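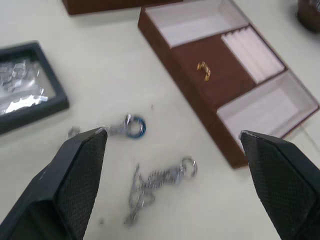 4 min read

Hi, I'm Krystyna Zieliński, and I look after Prekgate, a small museum and reading room for families who came to this part of Ohio from Poland, mostly between the 1890s and the 1950s. People email asking who we are and whether we're a real museum (yes!), so I sat down to write it all out properly.

We started in my dining room. My aunt had left me a trunk of letters, my neighbor Hubert Grabowska had his father's union papers, and between the two of us we could read most of what was in there. Word got out at church, and then people started showing up with grocery bags. By the end of that first summer I couldn't set the table for dinner. So we rented the old Lemaire building on Canal Street, which used to be a shoe store and still has the slanted mirrors along the baseboard. We kept the mirrors. Kids love them.

These days we have 525 items in the catalog and 191 recorded interviews, the longest of which runs nearly six hours over three visits -- that's Leszek Sowa, who worked the railroad yard and remembers every foreman by his nickname. If you only have time for one recording, ask for his second afternoon, where he gets into the strike and the winter the river froze solid enough to walk over to the other parish.

The permanent room is on the ground floor. It goes more or less in order: the crossing, the boarding houses, the mill, the two wars, and then the neighborhood the way it was before the highway came through and took out four blocks of it. We put up a big hand-drawn map of those four blocks, and visitors are welcome to pencil in who lived where. There have been disagreements. The corner by the bakery has been erased so many times that we had to patch the paper.

Upstairs is the reading room, with parish newsletters, city directories, school yearbooks and a long shelf of cookbooks that people keep asking to borrow (sorry, they stay here, but the copier works fine). Weronika Krawczyk runs it, and she's the person you want if you've hit a wall with your family name. Spellings changed all the time, sometimes twice on the same page, and she has a real gift for guessing which way a clerk would have gotten it wrong. 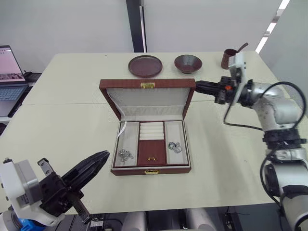
I should say something about how we take in donations, as it's the question I get most. Write to us first, please, before you mail anything. We'd rather hear the story that goes with a thing than get the thing alone in a padded envelope. You can give it outright or lend it for a year, and if you just want us to scan your papers and hand them right back, we do that too, free, most mornings until noon. We don't put a dollar value on anything and we don't buy.

We also go out to schools. Last year Pin-yu Poon joined us to build the classroom program, and it has gotten a lot better than my old slideshow, which I will admit had 47 slides and no breaks. Her version has the students interview somebody at home and then bring in a page of it. It doesn't matter where their family comes from. We've had grandmothers from Kraków, Manila and West Virginia all on the same bulletin board, and that board was the best thing on our walls in June.

Money-wise, we're a nonprofit with two paid part-timers and a lot of soup suppers. A membership is $35 a year and gets you the newsletter, the lecture nights and first pick at the book sale. We have just over 200 members and would be thrilled to have more -- the roof over the back stairs is next on the list, and then a proper elevator, which we've needed since the day we moved in.

Come see us! Ring the side bell if the front is locked. Whoever's upstairs will come down, but give us a minute on those stairs.

Filed under: Who We Are, Local History

Comments

Dorothy M.: My mother's building was on that map! Second floor over the tailor. I'll be in with my pencil.

R. Hanley: Do you have the St. Stanislaus yearbooks from before 1940?

Krystyna: We have three of them, and Weronika can tell you which years. Come on up.

tomk_ohio: Leszek taught me to drive. Great man, terrible passenger.

Home | Visit | Collections | Reading Room | Schools | Join | Contact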